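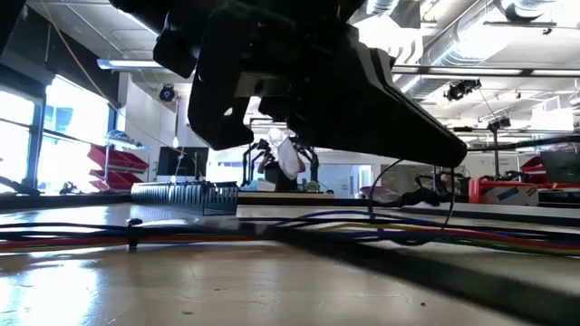
Wiring tidy-up FAQ

I get a lot of messages about cable routing after my little workshop evenings at Dotevard, so I've put the ones that come up most in one place. I'm Maricica Sandu, I look after the benches, and I have strong feelings about slotted trunking (sorry in advance!). Last updated 13 April 2022.

Do I need trunking at all? I've only got a few wires.

For three or four short wires, no, a tie or two will do. Once you've got a proper bundle in five colours wandering right across the table I'd get a bit of slotted duct down. The teeth are the whole point of it: you lay the bundle in the channel and let each wire out through whichever gap is nearest to where it's going.

What length should I cut my wires to?

Longer than you think. I lay the wire along the route, loosely, the way it'll really sit, then add a hand's width at each end. Iulian Manole cuts his dead to length and it looks gorgeous until he has to redo one end, and then he's round at my bench asking for red.

Where do I get the wire you use?

I buy it from Iordache in a mixed pack, 29 lengths to a pack, and I top up the blue separately as I get through masses of it. Any flexible stranded wire that suits your current is fine. Please don't use solid core for anything that bends, it'll break inside the insulation and you'll spend an afternoon hunting for it. I did this with the Drorkden panel and I'm still cross.

Does it matter what colour goes where?

On the benches here we keep red and black for the supply and share the rest out for signals. If you've got your own system, lovely, but write it down and tape it under the lid. For mains wiring the colours aren't up to you, and I don't cover mains on these evenings.

How do you stop the bundle sliding about while you work?

Little upright pegs! Stand one on the table, run the wires behind it, and they stay roughly where you put them while you sort out the far end. You can move it along as you go. I find two people holding the ends far more trouble than one peg.

My bundle fans out at the end. Is that bad?

It's fine, they have to part company somewhere. I only mind if they splay halfway along, and then I pop a tie on just before the spot where they spread. Snug but not strangled. You should be able to turn the tie with a finger.

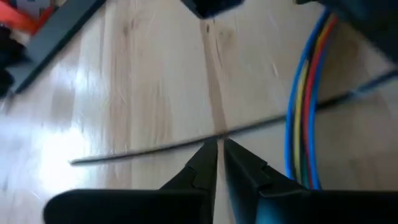
Can I do this on my kitchen table?

Any flat, well-lit table will do, so long as you put something down first if you care about the top, as offcuts and side cutters leave marks. Clear it properly before anyone eats off it too, those tiny strands of copper get everywhere.

How full can I pack the duct?

I stop when it's a bit over half full. The lid will go on with more in there, but you'll hate yourself the next time you want to add one wire.

Ties or hook-and-loop?

Hook-and-loop while you're still changing your mind, ties when you've finished. I bought a box of 200 ties last spring and I've used maybe a handful, so that tells you how often I finish anything.

Can I bring my own project along?

Please do. Bench space is first come, first served, and bring your own cutters if you have a pair you like.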